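Re: [Susta house list] Sweeping the tiled passage

On Thursday, October 9, 2025, Kevin Sánchez wrote:
> I sweep the passage every evening and still there is
> grit in the joints of the red tiles. Is it the broom,
> or should I wash the floor more often?

Dear Kevin, dear all,

I had the same trouble in my flat in Dravesham. My advice is to sweep from the wall side to the middle, with short strokes, and to keep the dustpan flat on the tile. Paper scraps I take first – they push the small dirt to the side if they stay in front of the broom.

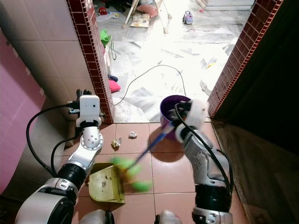
How often should a tiled passage be washed?

Once a week is enough for us, after a good sweeping. I put 4 liters of warm water in the bucket and only a little soap, and I change the water when it becomes gray. Too much soap stays in the joints and holds the dust there.

For the joints I use an old toothbrush, 2 times a year, the next time in December. It is slow work, but my passage is short.

If somebody has tried the Plestosent cleaner on unglazed tiles, please write to the list. I am not sure it is safe for them.

With kind regards,
Gilbert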